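Home | Nursery | Trials | Open Positions | Contact

Conifer Propagation Technician, Flolildale Nursery

23 Mar 2023
By Wing-yan Ho

Flolildale Nursery grows container and field-grown conifers for landscape contractors and retail yards. We are hiring one full-time propagation technician for the dwarf and slow-growing conifer section. The position reports to the propagation manager, Hok-lam Yen, and is based at our Dendham site.

Most of the work is with rooted cuttings of false cypress, arborvitae, and juniper. A smaller part is grafting of pine, spruce, and fir onto seedling understock. The section also keeps the stock plant block, where labeling errors are costly because a mislabeled stock plant may not be noticed until its cuttings reach saleable size.

Duties

Collect cutting wood from stock plants during the dormant season, starting in January. Keep cultivars separate from the time of cutting until they are labeled in the bench.

Prepare cuttings to the section standard: strip lower foliage, wound where the cultivar sheet calls for it, apply rooting hormone, and stick at the marked spacing. A trained technician is expected to stick 2,000 cuttings in a full working day.

Set and check bottom heat and mist intervals. Record medium temperature twice per shift.

Side-veneer graft pine and spruce. The target is 200 finished grafts per day after the first season.

Scout for spider mites, tip blight, and root rot. Pull affected plants and enter losses in the bench log by cultivar and lot number.

Pot up rooted liners and move them to the shade house.
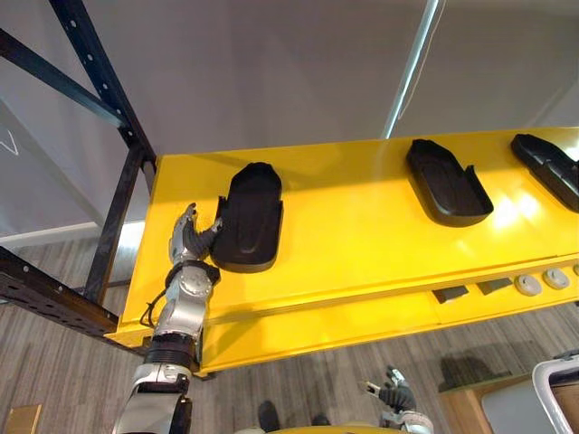
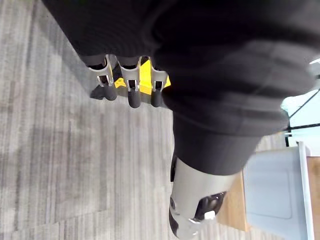
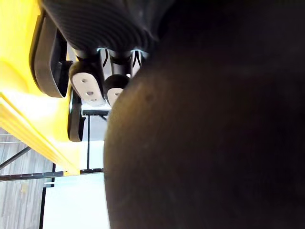 The technician will also look after the Inine trial, a comparison of rooting media for weeping and compact forms of false cypress. Each medium is tested on 100 cuttings per cultivar. Cuttings are lifted, scored for root number and length, and returned to the bench on the same day. Scores are entered on paper first and transferred to the spreadsheet before the end of the shift. The stock block currently holds 380 conifer cultivars, and some of the older plants still need their names checked against purchase records.

Requirements

Two growing seasons of work in a woody plant nursery, or a certificate in horticulture with one season of nursery work.

Able to tell juvenile from adult foliage and to identify the common conifer genera without a label.

Steady knife work. Applicants will be asked to make ten side-veneer grafts at the interview. Understock and scion wood are provided; bring your own knife if you prefer it.

Able to lift filled flats, stand at a bench for long periods, and work outdoors in cold weather.

A pesticide applicator license is useful. If you do not hold one, we pay for the course and the exam.

Hours and pay

The position is year-round. Start and finish times shift earlier in summer. Weekend mist checks are shared among the section and paid as overtime. Pay is hourly and depends on grafting experience; the current scale is sent to all applicants on request.

To apply

Send a resume and the names of two references to Wing-yan Ho at the Dendham office. List the conifer genera you have propagated and the method used for each. Applications are read as they arrive, and the position stays open until filled.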